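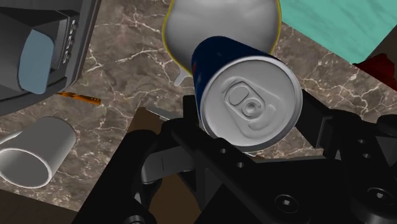 Musano simulation package - trial review
Thursday, August 12, 2021

Present: Wunderlich (chair), Yap, Albers. Apologies: Kröger.

1. Minutes of the May meeting approved.

2. Kitchen scenes. Yap has run 400 of the 3,000 episodes in the trial license. Cans load without trouble. Albers asked if object weights can be edited. Yap to check with Dramari.

3. Cost. The quote is for 2 seats. Wunderlich wants a third priced before we sign - Albers to write to the vendor.

4. Support. Ticket 293 still open. No reply from Grerkbridge office.

Decision on purchase held over to next meeting.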